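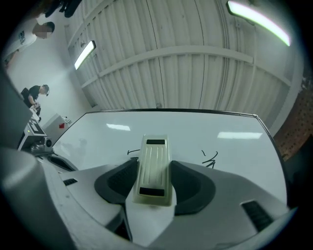

Why does a whiteboard still look gray after it has been erased?
A dry eraser lifts most of the pigment but leaves behind some of the release agent from the ink, along with fine dust from the eraser itself. The film builds up with each use. A weekly wet clean removes it, and the steps are given in the next sections.

Cleaning and Restoring a Glossy Whiteboard
Drisness Facilities Notes
Last revised Mon 19 May

Scope
These instructions cover boards with a hard glossy writing surface: enameled steel, glass, and coated hardboard in good condition. They do not cover painted walls or peel-and-stick sheets. If you do not know what your board is made of, hold a magnet to it. Enameled steel holds a magnet firmly. Some coated boards have a thin steel backing and will hold one weakly.

Materials
Clean dry eraser or felt pad
Two microfiber cloths
Spray bottle with plain water
Isopropyl alcohol, 70 percent or higher
A black dry-erase marker that writes well
Mild dish soap

Do not use scouring powder, melamine sponges, or steel wool. All three dull the gloss, and a dulled surface holds ink.

Daily erasing
Erase fresh marks with a dry pad before leaving the room. Ink left for a day or two normally still comes off dry. Ink left for several weeks may not. Hold the pad flat so that the full face touches the board. A tilted pad puts all the pressure on one edge and leaves streaks. Work from top to bottom in overlapping vertical strokes, so that loose dust falls onto areas not yet erased.

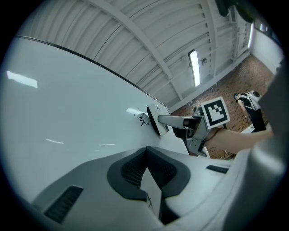 Eraser pad held flat against a glossy board, next to a black marker scribble.

Weekly wet clean
1. Erase the whole board dry.
2. Mist a cloth with water. Do not spray the board directly, as runoff collects behind the lower trim.
3. Wipe top to bottom, turning the cloth when it shows color.
4. Dry at once with the second cloth.
5. Wait 11 minutes before writing. Ink applied to a damp surface beads and then sets unevenly.

If the film remains, repeat with one drop of dish soap in the bottle, then rinse with plain water. Soap residue causes the next layer of ink to skip.

Old or stubborn marks
Write over the mark with fresh dry-erase ink, covering it completely. The solvent in the new ink softens the old. Wipe while it is still wet. Repeat once if needed, then change to alcohol on a cloth. Open a door or window first and keep the alcohol off painted frames.

Permanent marker responds to the same treatment but usually takes more passes. At the Meredith building, 76 boards were treated this way in October, and 2 had to be resurfaced.

Care of the eraser
Brush felt pads outdoors. Wash foam pads in warm water and let them dry overnight. Replace any pad with a hard or shiny face.

When to replace the board
Draw a short line in a heavily used area, let it dry for one minute, and erase it dry. If a shadow remains after a wet clean and a second test, the coating is worn. The Stikow and Gadham sites should report worn boards on the standard repair form, with the room number and board width.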